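Lionel Pickering
Friday, February 28, 2020

Thread on the Drasville laundromat closing, and what it means if you live on the east side and don't own a washer. I've been asked the same things all week so I'm putting it in one place.

The Mandow Street laundromat shuts its doors at the end of March. The sign went up Monday. The owner, Sheila Inskip, is retiring and the building has been sold to Fothergill, the property company that already has the old bank next door.

I went to the planning office and read the application. It's number 1604 if you want to ask for it at the desk. They will print it for you but they charge by the page, so bring change.

The application asks for a change of use on the ground floor, from laundry to offices. The upstairs apartments stay as they are. There is nothing in it about replacing the machines anywhere else in the building.
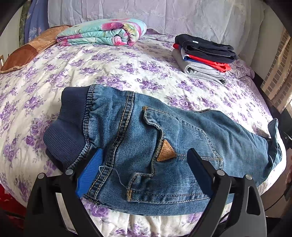 Distance is the main problem for most people on my side of town. The next closest place is out by the highway and the 194 bus is the only one that goes there. It stops running at seven. A bag of shirts on the bus is fine. Denim is another matter, heavy stuff with double-stitched seams and a big sewn-on pocket, and it weighs a lot more on the way back if you couldn't get a dryer. I've done that ride with two bags and I don't want to do it every week.

Cost. Mandow Street is cheaper per wash than the highway place, and then you add bus fare both ways. The highway place also uses a card you have to load up first and it won't refund what's left on it.

Some replies say just wash in the tub. People do. My mother did. It's all right for small things but sheets are miserable, and a lot of leases here don't allow drying lines on the balcony. Mine doesn't.

Others mentioned Statance, the pickup service. I called them. They do come to Drasville but only west of the river for now. The woman on the phone took my zip code and said she would pass it along. I would not plan around that.

Sheila told me she tried to sell it as a going business first. It was on the market for over a year. Two people came to look. The boilers are old and both of them walked away after seeing the repair bills. I don't blame her for any of this and I'd ask people to stop being rude to her at the counter.

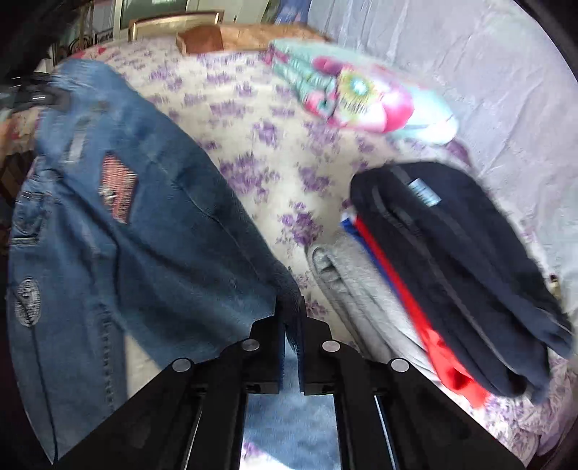 Can you still object to the change of use? You can, in writing, until the comment period ends in March, and it has to go to the planning office with your name and street address on it. Emails without an address don't get counted.

Keep it short and say how it affects you. Where you live, how you get there, how often you go. They are allowed to consider loss of a local service. They are not allowed to consider whether you like Fothergill, so leave that part out.

There is also a paper petition at the counter of the laundromat. It needs 100 signatures before the council has to discuss it at a public meeting. You have to live in town to sign. Print your name clearly, the last petition had a whole page thrown out for handwriting.

If you have money left on a Mandow Street card, use it or take it to Sheila for cash before the last day. She is paying these out herself. Same with anything you dropped off for service wash. She has a shelf of unclaimed bags in the back and would like them gone.

Someone asked if the town could run its own. It was looked at in 2000 when the pool was rebuilt and the council voted it down. I haven't found the minutes yet. If anyone has a copy, send it to me.

I'll add to this thread when the hearing date is posted.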